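Force sensing at the wrist or at the joints?
Forum > Arms and end effectors > Sensors

cayetano_c
Evening all. I've been lent a force/torque sensor for the wrist of our small arm and I'm trying to decide whether to buy one or send it back. The job is light surface following, mostly press down gently and slide. Our arm already estimates contact from motor current and the maker swears this is good enough. The maker also swore the cable chain would last the life of the machine, so I'm asking here instead.

Sensor is a Garrido, six axis, rated to 200 N. Controller runs at 100 Hz, and before anyone starts, I know.

bniazi
100 Hz is your problem. Fit whatever sensor you like, you'll be reading yesterday's news.

For what it's worth we ran on motor current for two years at Clernach and it was fine for detecting that we'd hit something. It was hopeless for knowing how hard. The gearbox friction changes with temperature, so every morning the arm believed it was leaning on a wall until it had warmed up. Much like the rest of us.

Saturnino V
Disagree with Babar on the rate. For slow sliding you can do a lot at 100 if you put some give in the tool. A bit of rubber between the flange and the tip did more for us than any amount of tuning. Stiff tool plus stiff arm plus stiff table is how you find out what a replacement sensor costs.

bniazi
Rubber is what people use when they've given up on control theory.

Saturnino V
I gave up on it in my second year and my parts come out flat, thanks.

maite_campos
Can I drag this back to the question? Cayetano, how heavy is your tool? 200 N full scale is a lot of sensor for "press gently". If you only want a few newtons you're living in the bottom corner of the range, and that's where the noise lives too. We made that mistake with an earlier Garrido and ended up averaging so many readings that the arm moved like it was thinking about its pension.

cayetano_c
Tool is light, well under a kilo. Target force is 5 N, maybe less. The loan unit was the only one they had on the shelf at Hirnura, which I suppose tells you how scientific the selection was.

Went through the zeroing steps again this afternoon with nothing touching the tip. Reading wanders by a newton over ten minutes and then settles.

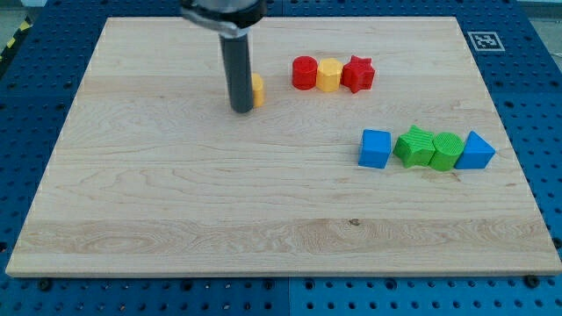
Does the sensor need zeroing again every time the tool changes angle?

maite_campos
Only if you haven't given it the weight and centre of mass of the tool. Once those are in, the software takes gravity off for you at any angle. Without them, the zero is good for the one pose you took it in and wrong everywhere else. Most packages have a routine that tilts the wrist through a few poses and works the numbers out. Run it after the sensor has been powered for half an hour, or you'll be calibrating the warm-up.

cayetano_c
Ah. I'd put in the weight and left the centre of mass at zero. So as far as the arm knew, my tool was a very dense coin glued to the flange.

bniazi
We've all shipped the coin.

inaki_p
Coming at it from the other side, I'd send it back. Joint torque sensing on the newer arms has got much better and there's nothing hanging off the end to break, no extra cable, no adaptor plate. We swapped over in April and I haven't missed the wrist unit once.

maite_campos
Iñaki, you have an arm with real torque sensors in every joint. He's got motor current. Those aren't the same thing and they're nowhere near the same price.

inaki_p
Fair. I hadn't clocked that. If it's current only then keep the wrist sensor, but get one with a smaller range.

Saturnino V
And the rubber.

inaki_p
And the rubber, fine.

bniazi
I'd still like someone to look at the loop rate. Does the controller have a faster port? The Stumolness boxes have one, it's buried in the manual after all the warnings about hair and neckties. Page 234, unless they've reprinted it.

cayetano_c
It is a Stumolness, as it happens. Just looked, and my copy has page 234 down as the declaration of conformity in Portuguese. I'll keep digging.

Price for the smaller sensor came back while I was typing: 2,205 euros before tax, six weeks. The loan one is due back in four.

maite_campos
Ask them to extend the loan. They always say no and then forget to collect it.

Saturnino V
What hardness of tip are you using, by the way? I've got offcuts in three grades and can post you some if you send me an address.

cayetano_c
Message sent. Babar, avert your eyes.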